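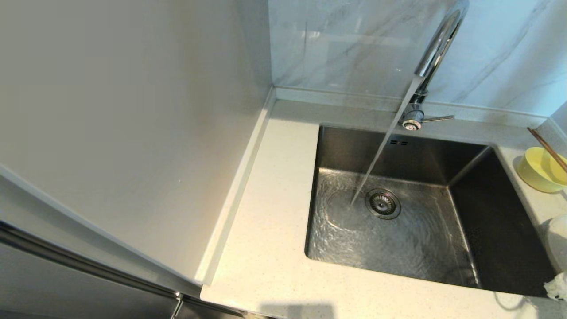 4. First flush and filling the system

The Otden under-sink filter must be flushed before any water from it is used for drinking or cooking. The new cartridge holds fine carbon dust from the factory, and the pipework you have just fitted may hold scraps of tape or grit. Flushing is done through the kitchen tap. Point the spout so that the water lands on the floor of the basin close to the drain, with the strainer left in place to catch any bits. If your sink has an overflow opening high on the back wall, check that it is clear before you begin.

Allow half an hour for this section. You will need a torch, a dry cloth, a bowl and the cartridge label from the box.

4.1 Before you turn the water on

1. Check that the filter head is fixed to the cabinet wall with both screws and does not rock when pushed by hand.
2. Check that the arrow on the head points towards the tap. If it points towards the stop valve, go back to section 3.2 and swap the hoses.
3. Turn the cartridge clockwise until it stops. The two raised marks should line up.
4. Put the bowl under the filter head and lay the dry cloth on the cabinet floor.
5. Unscrew the small mesh end from the tap spout and keep it somewhere safe. Carbon dust will block it.

Note: On the Jemari head the raised marks are on the left side and are hard to see once the unit is on the wall. Use the torch, or feel for them with a fingertip.

4.2 Filling

1. Open the kitchen tap fully on the cold side.
2. Open the stop valve a quarter turn. You will hear air moving through the hose, and the tap will spit.
3. Wait until the water runs in an unbroken stream, then open the stop valve the rest of the way.
4. Look under the sink. Wipe each joint with the dry cloth and look at the cloth for damp patches.
5. If a joint is damp, close the stop valve, tighten the nut by a quarter turn and start again from step 1.

Caution: Do not use a wrench on the plastic nuts. They are made to be tightened by hand, and a cracked nut is not covered by the guarantee.

Caution: Cold water only. Hot water damages the cartridge and may loosen the seal. On a mixer tap, keep the lever at the cold end of its travel throughout.

4.3 Flushing

1. Leave the cold tap running for 14 minutes. The water may be grey or cloudy at first.
2. Close the tap and wait 2 minutes.
3. Open the tap again and fill a clear glass. Hold it against something white.
4. If you can see specks, run the tap for a further 6 minutes and look again.
5. When the water is clear, close the tap and refit the mesh end.

Very small bubbles that rise and vanish within a minute are trapped air. They are harmless and may come back now and then during the first week.

The flush water is safe for house plants and outdoor use. If you would like to save it, put a bucket in the basin and change it as it fills. Do not put it in a fish tank, a kettle or a steam iron.

Note for homes with a Langat softener: set the softener to bypass before flushing and leave it there until you have finished. Set it back to service afterwards, or the whole house will be on hard water.

4.4 Checking for slow leaks

A slow leak often shows only after the joints have been under pressure for a few hours. Leave the bowl under the filter head overnight with the stop valve open and the tap closed. In the morning, look in the bowl and run a dry finger under each nut.

If there is water in the bowl, close the stop valve, take out the cartridge and look at the black ring inside the head. It should lie flat in its groove with no twist. Wet the ring with clean water before refitting. Do not use oil or petroleum jelly.

4.5 Setting the reminder

Write the month on the cartridge label, for example April, and stick it on the inside of the cabinet door. The cartridge should be changed every 6 months. In areas with heavy sediment the flow will drop sooner, and you should change it when the stream becomes noticeably weaker.

If your unit has the Grastau reminder light, hold the button down until the light goes green. It turns amber when 200 hours of flow have been counted. The light does not test the water.

Go on to section 5 if you are also fitting the fridge line.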